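I spent part of April reading the draft basing agreement between Sodach and Arnaud, the one that would let Arnaud keep 213 support staff at the Vavier depot. Most of the public argument has been about whether foreign personnel should be there at all. My interest is in Article 6, which decides who pays when something goes wrong, and which I have not seen discussed anywhere.
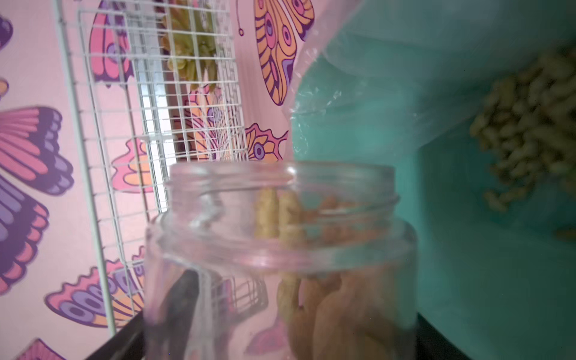
**Plolard Treaty Reading Group**

The text runs to 78 pages, with two annexes. Article 6 says that claims for damage caused "in the performance of official duty" go to a joint board. All other claims go to the local courts. The term "official duty" is defined in Annex B, and the definition is a certificate. If the commanding officer signs a paper stating that the person was on duty, the person was on duty. The local court can ask for a review, but it has 20 days to do so and the review goes back to the same command.

The 1990s agreement used the same certificate. The difference was that a judge could hear evidence against it. That sentence has been removed and nothing was put in its place. Adelmo Zuccaro read both versions with me line by line, and we found no other cut of that size.

Cost sharing is in Article 9. Sodach covers road repair outside the fence, water supply and drainage. Arnaud covers everything inside. Fuel lines cross the fence, and the article doesn't mention them.
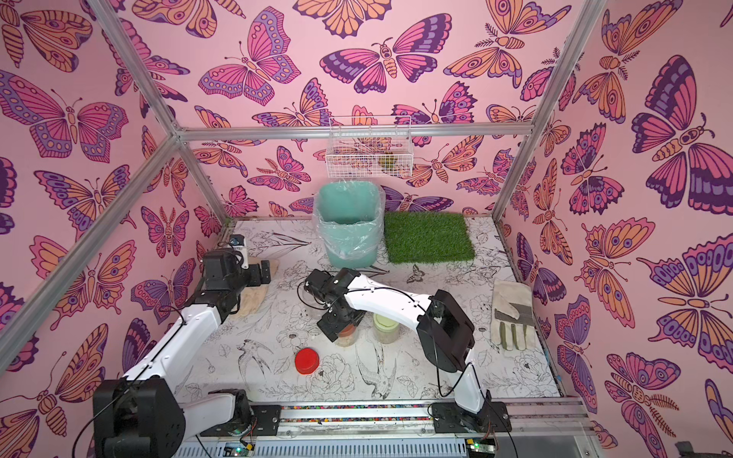 ## What the petition asks for

The petition at the Vavier town hall had 848 signatures when it closed. It makes two requests. The first is to publish Annex A, which lists the land parcels and has been withheld. The second is to hold a vote in the assembly before the agreement takes effect. The government's position is that no vote is needed, as the text only extends an existing arrangement.

I think that position is weak. An extension keeps the terms and moves the end date. This draft changes the claims procedure, adds a second parcel and drops the end date entirely. Article 14 now reads "until terminated by either party," with a notice period of two years. The old one expired on its own and had to be renewed in public.

Elisa Pellegrini drafted the petition and left Article 6 out of it on purpose. She wanted a short text that people could read at a counter. I would have included it, but I didn't collect the signatures.
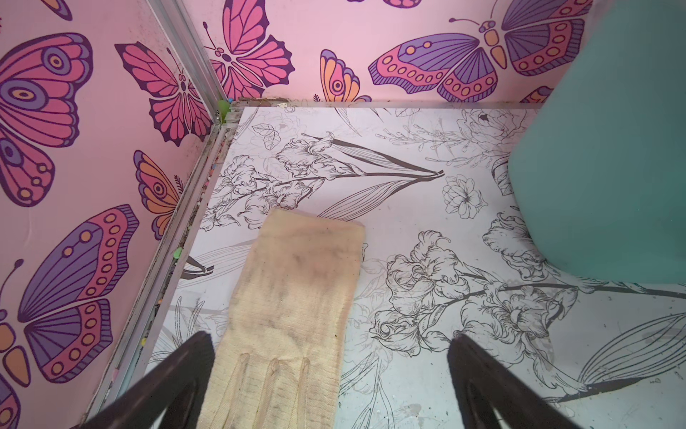

Italo Serra wrote in to say that I am reading the certificate clause too strictly. In his view the local courts never used their power to hear evidence under the old agreement, so removing it changes little in practice. He would put the effort into Article 14 and leave the claims board for the next round of talks.

He may be right about past use. I have asked the court registry for the case list and have not had an answer. The clause still matters to anyone who files a claim after the new text is in force, and a two-year notice period makes the next round a long way off. I'll post the side-by-side of Article 6 once Annunziata Fontana has checked my translation of Annex B.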